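Wednesday, January 1, 2020
By Bereket Shiferaw

The Flavcombe paper mill opens to the public twice a year, once in August and once on New Year's Day. I had missed the summer date, so I drove over this morning with a thermos and my old boots. Parking is on the grass by the river and costs nothing.

The tour starts in the rag room, where cotton offcuts are sorted and cut small. After that comes the beater, a long oval tub that turns rag and water into pulp. It is loud, and the guide waited for a quiet spell before explaining it. A batch takes six hours. The mill bought the machine from Lundano when that company closed its own paper side, and parts now have to be made to order.

Sheet forming was the best part. Two people work at each vat, one dipping the mold and one laying the wet sheet on felt. On a good day a pair makes 300 sheets. Visitors may try it, and mine came out thick at one corner. They let me keep it anyway.

Upstairs are the drying loft and the finishing rooms, where paper is checked, trimmed and packed. Most of the output is a heavy drawing paper called Tetora, sold in boxes of 576 sheets. There is also a lighter writing paper, made only in winter.
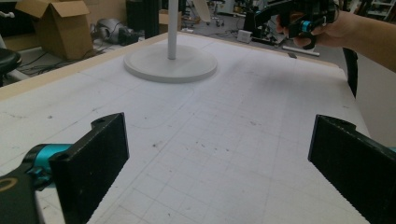

Workneh asked why the mill didn't simply make more of the writing paper, given how fast it sells out in the shop, and was told that the river runs too warm and cloudy for it from spring on. The guide added that they had tried filtering the water in 2000 and didn't like the color of the sheets.

The shop is small and takes cash only. I bought a pad of seconds – sheets with a thin spot or a stray fiber – for less than half the full price. The cafe was closed for the holiday, but there was soup in the entry hall.

Allow two hours for the whole visit. The stairs to the loft are steep and there is no elevator. Tours leave on the hour, and the last one goes at three.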